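Lerken Water's one-room dispatch plan: what we've been told so far

Lerken Water says its after-hours crews will be sent out from a single dispatch room in Drandcombe by the end of the year, and that customers in the Stultaren district won't notice any difference. The utility has repeated that second part often enough that it deserves a closer look.

Here is what is on paper. The night desk at the Stultaren depot closes. Calls about burst mains, low pressure and sewer backups go to Drandcombe, 60 kilometres down the highway, where dispatchers will use a scheduling program called Seol to pick the closest available crew. The eight people who now share the night desk have been offered "comparable roles," a phrase the letter to staff uses four times and doesn't define. Management told the January information session there would be no layoffs. Asked whether a comparable role could mean a day job in Drandcombe, the answer was that details were still being worked through.
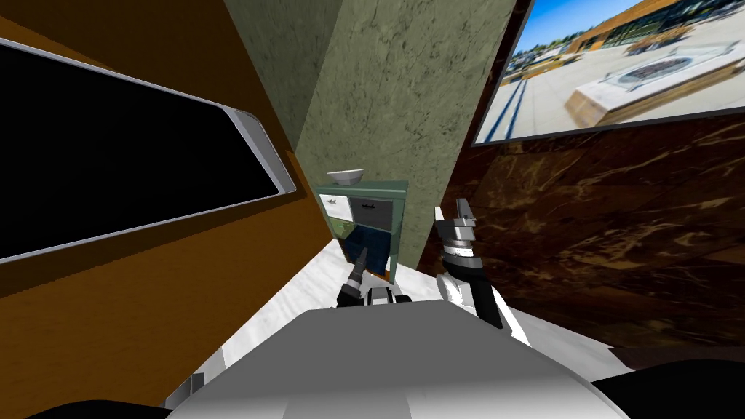

A wall-mounted television and green marble, in a computer rendering.

The case for the change rests on a summary handed out at the session. It says the utility took 3,108 after-hours calls last year across all its districts, and that many came in on nights when one desk was swamped and another was quiet. That's plausible. Anyone who has worked a cold snap knows the calls come in clumps. If pooling the desks means a caller in Stultaren doesn't sit on hold while a dispatcher in Drandcombe drinks tea, fine, let's hear more.

But the summary doesn't say how long anybody sat on hold. It doesn't split the calls by district either, and it doesn't say how many turned into a crew going out the door. A pressure complaint that gets solved over the phone and a main that's washing out a driveway are each one call in that total. We asked for the breakdown in writing and were told the numbers were "operational" and would be shared at the appropriate time. We'd have thought the appropriate time was before the decision.

Then there's Seol. The utility ran it on day shifts for part of last year and calls the results encouraging. Crews who were on those shifts have a more mixed story. Several told us the program was good at drive times and poor at knowing what was on the truck, so a crew with no repair clamp of the right size would get sent to a break because it was the nearest set of wheels. On days, a supervisor caught that and swapped the jobs around. There is no supervisor on nights. At present the person who catches it is the night dispatcher at Stultaren, who knows which valves on the old side of town turn the wrong way and which ones don't turn at all.

Could all that be typed into a computer? Some of it, sure. Sadao Takagi spent part of last fall doing exactly that, going through the valve cards at the depot and entering them one by one, and he got through the streets north of the rail line before he was put back on regular duties. The south side is still in the filing cabinet. Lerken's timeline has the south side "migrated" before the switch, and doesn't name who is going to do it. 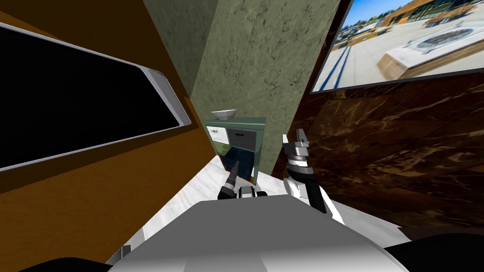 Eusebio Arboleda

I went back through the utility's last two reorganizations to see how the promises held up, because I remember them differently from how they get described now. The meter shop was moved to Drandcombe with a commitment that turnaround times would be published every quarter. They were published for two quarters. The counter at the Stultaren office was put on reduced hours as a trial, to be reviewed in December of that year. If the review took place, nobody at the utility could find me a copy, and the reduced hours are simply the hours now.

Neither of those was a disaster, and I don't want to pretend otherwise. The meter shop works well enough. My point is smaller. When Lerken says there will be monitoring after the switch and that it will "adjust as needed," we should want to know who is monitoring, what number would make them adjust, and whether we'll get to see it.

The savings are another soft spot. The session slides had a bar chart with no dollar amounts on it. Tae-yang Cha asked whether the estimate included the overtime paid to day crews while Seol was being tested, and the presenter said she would have to check. That was several weeks ago. An estimate that leaves out what it cost to get there isn't worth much, and an estimate that can't be read off its own chart is worth less.

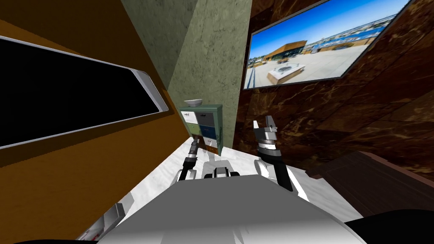
Small chest of drawers beside a green pillar, with a dark monitor on the wall to the left. Computer rendering.

To be fair to management, some of the objections going around don't stand up. I've heard it said that a Drandcombe dispatcher won't be able to reach our crews by radio. They will. The repeaters already cover both districts, and crews talk across them during the day. I've also heard that the depot itself is next to go. There's no sign of that in anything I've read, and the utility says flatly that it's staying. Spreading that one around makes the reasonable questions easier to brush off.

The reasonable questions are these. What is the current average time from call to crew arrival in Stultaren, at night, and will the same figure be reported after the change? Who enters the rest of the valve cards, and does the switch wait for them? What does comparable mean for a person who took night work so they could be home when school lets out? And what happens if it doesn't work - is there a way back, or does the old desk get pulled out the following week?

I put all four to the utility. The reply thanked us for our engagement and said staff feedback was a valued part of the process. It did not answer any of them.

I-seul Ki is gathering signatures on a letter to the board asking for a delay until the call data is released. The utility has 293 employees and the letter is open to every one of them, Drandcombe people included. They'll be taking on the extra calls, and from what I hear they weren't asked either. The board meets on 12th February at the Drandcombe office and members of the public may speak if they register beforehand.

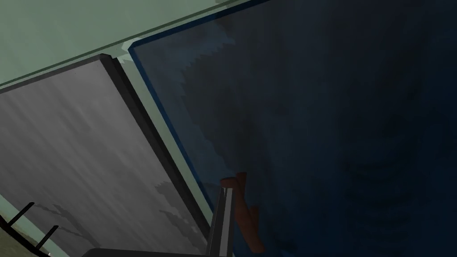

Do-yoon Cha wrote to us after the last issue to say we were being too hard on the plan. The desks should have been joined up years ago, the letter said, and a dispatcher sitting alone all night with no one to cover a washroom break is not a system worth saving. "If you want to fight for something, fight for two people on every night shift in Drandcombe, in writing, and the valve cards finished first."

I'd sign that. The word "minimum" doesn't appear anywhere in the staffing section of the plan, and it would be good to hear from the board why it was left out. Copies of Ki's letter are at the depot lunchroom and the front counter, during what remains of its hours.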